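Open shelving collects dust on every surface, and white shelving shows all of it. These tips are for built-in cubbies and open-backed units in a living room or hallway. The same routine works for a freestanding Skarutura unit or anything like it.

## Cleaning the shelves

- Start at the top and work down. Dust from the upper shelf lands on the lower ones.
- Take everything out of one cubby at a time. Clearing the whole unit at once fills the floor and makes the job twice as long.
- Use a dry microfiber cloth first, then a damp one with a drop of dish soap. Wipe again with clean water.
- For scuffs on white paint or laminate, try a pencil eraser before a melamine sponge. The sponge takes the shine off.
- Clean shelf-pin holes with a cotton swab. A vacuum with the brush head gets the rest.

Plan on 20 minutes for a small unit and 40 for a full wall.

## Extra mounting holes

Unused holes can be left alone. If they bother you, press in white plastic caps from the hardware store. Measure the hole first, as caps are sold by diameter. Wax filler sticks also work and can be dug out later if you move a shelf. Don't use wood filler in a hole you may need again.

## Brick behind the shelves

Bare brick sheds grit. Vacuum it with a soft brush every couple of months, and do it before you wipe the shelves. If grit keeps coming back, a clear masonry sealer will hold it. Ferorden matte is the one we used, two coats. Test a patch low down first, because some sealers darken red brick. Keep books an inch off the wall in case it gets damp.

## Putting things back

- Frames go at the back of a cubby, leaned upright. A clear rubber bumper under each bottom corner stops them from sliding.
- Small trays are good for keys and coins. Pick one 11 inches long or shorter so it fits in a standard cubby with room for your hand.
- Stand potted plants on a saucer or a cork mat. Water them at the sink, let them drain, then put them back.
- Leave some cubbies empty. They're easier to dust.

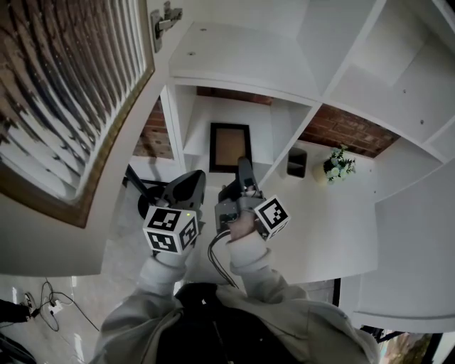 ## Once or twice a year

Tighten the screws, by hand. Check that the unit is still fixed to the wall and that no shelf has started to sag. A bowed shelf can often be flipped over if it has no holes on the top side. Touch up chips in April or so, when the windows can stay open while the paint dries.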